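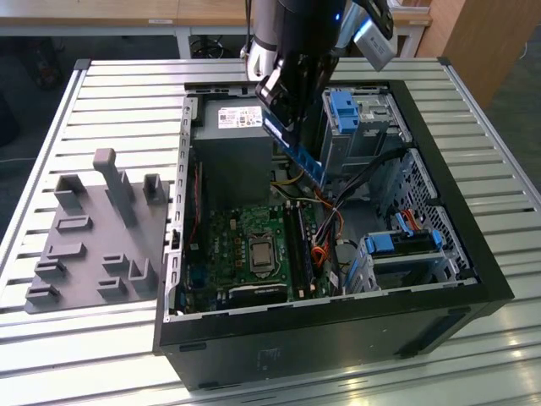
Donner une seconde vie à nos vieux ordinateurs

Temps de lecture : 2 min

Chers voisins, chères voisines, vous avez été nombreux à nous écrire depuis le grand rangement de décembre, et la question revient presque toujours : que faire de la tour qui dort au fond du placard, avec son écran et ses câbles emmêlés ? Avant de filer à la déchetterie, parlez-nous-en ! Bien souvent, un peu de mémoire vive en plus et un système plus léger suffisent pour écrire son courrier, trier ses photos ou suivre les devoirs des petits (et des moins petits).

Harpreet Caron reprend donc l'atelier du samedi à la salle Cadville, le matin seulement, avec Lorna Cruzado à l'accueil. Comptez jusqu'à 40 euros de pièces selon l'âge de la machine, la main-d'œuvre étant, comme toujours, offerte contre un café ou une part de gâteau. Pensez à sauvegarder vos documents chez vous, à noter vos mots de passe et à apporter le câble d'alimentation, que l'on oublie si facilement sur la table de l'entrée.

Les portables sont les bienvenus aussi, mais prévenez Lorna, car certains modèles s'ouvrent assez mal et Harpreet aime s'y préparer la veille. Les inscriptions se prennent à l'accueil ou en réponse à cette lettre.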